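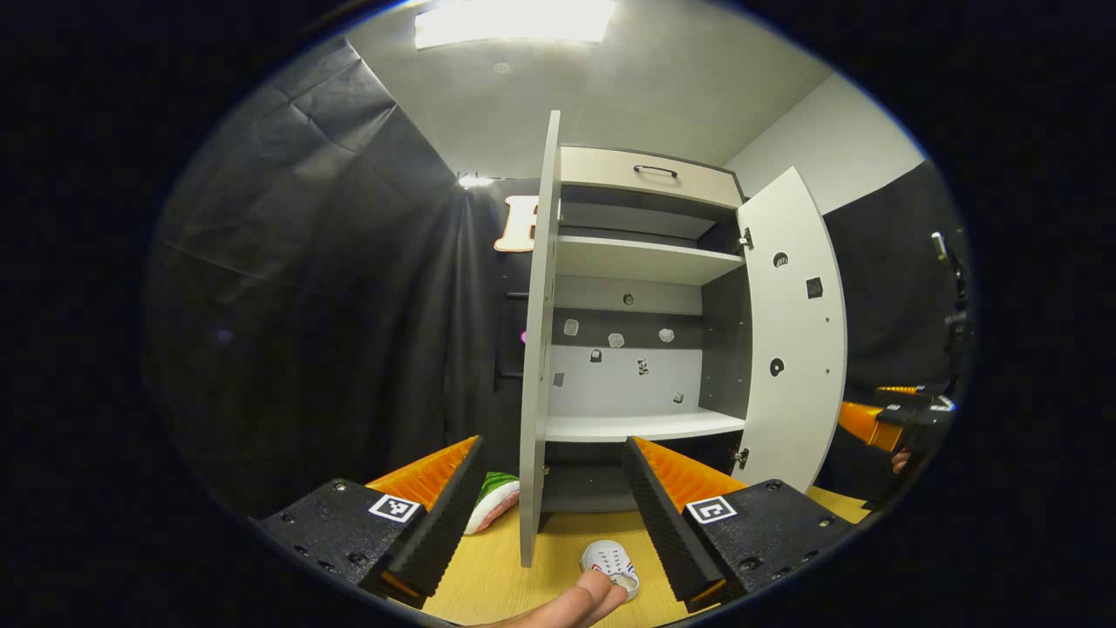 Eight Stickers and a Cupboard

The cabinet came with the apartment, stickers and all. My landlord, Mr. Benavides, said he'd knock 2 dollars off the rent for every one I scraped off, and I said deal, because I was broke and I own a hair dryer.

So Saturday morning I pulled both doors open and sat down on the floor with a butter knife. Eight on the back wall, three more inside the right door. Easy money! I figured I'd start with the little dark one way up under the shelf and work my way down.

I didn't even get my thumbnail under it. I just kept looking at them. Who sticks things in the back of a cupboard, where you'd have to move all the plates to see them? And why put one so high and then another one way down low, almost on the bottom shelf? Somebody had to get on their knees for that – or be very short.

I called my friend Prapai, who knows everything about everybody in our building.

"Oh, that's Obi's cupboard," she said.

"Who's Obi?"

"The kid who lived there. He got a sticker every time he went to a new school. His mom kept moving them around and he kept taking the cupboard along."

"Taking it? It's taller than I am."

"They had a truck," she said, like that settled it.

I counted again. Eleven. I went to exactly 3 schools in my whole life and cried at every one of them.

When Mr. Benavides came by that night, I handed him the full rent, all 545 dollars of it. He peeked past me into the kitchen and raised his eyebrows. I told him the glue was really something.

Then I put my plates in, but only on the right side, and kind of low.

Print this story | E-mail this story

Comments

Grenurley: Aw, the mom and the truck. I want a whole story about the truck.

cleltitness: She gave up 22 dollars?? I'd have had those off by lunch. Cute though.

Drokton: My sister did this inside her closet door. Our parents found out when they sold the house.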